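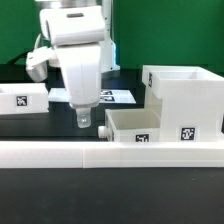
Projects > Undwood > Progress notes

Search this site Enter keywords Go

28/10/2026
By Menaka Selvanayagam

Hello Mahfuz, and thanks for giving us the extra fortnight before this one was due. It's been a busy stretch and I'm happy with most of it!

The big piece of work was the drawer task. You'll remember that in February the arm could find the little box by its tag but kept missing the knob, and we'd spent ages blaming the tags. Sajib had a hunch it was the fingertip. He swapped the hard tip for the clear, softer one and ran the whole set again without touching the code (I did check). We did 159 runs with each. The old tip got hold of the knob in 91 of them and the new one in 134 – far better than I'd dared put in the plan.

The second question was whether the arm learns faster if we let it practise badly placed starts on purpose. Short answer, yes, a bit. We gave it 40 awkward starts mixed in with the ordinary ones, and it now recovers from a sideways bump that used to end the run. I wouldn't lean on that result yet. Hashini Biswas thinks the bumps were too alike, and she's probably right, so she's writing a proper spread of them.

Things that went less well: the tags still drop out when the arm passes over them at a low angle, and the tracker then guesses, sometimes wildly. We lost the best part of a week to that. Brorkenex have sent a patch for the tracking software, which I haven't had time to try.

Money is fine. We're £934 under on parts, and I'd like to move that over to pay for printing more boxes in different sizes, if you're happy with it. Could you let me know by email? Hashini Wijesinghe needs a yes in writing before she'll order anything.

Next up is the same task with the box turned away from the arm, then two boxes at once. I'll send the run logs over separately – they're too big to attach to this.

Menaka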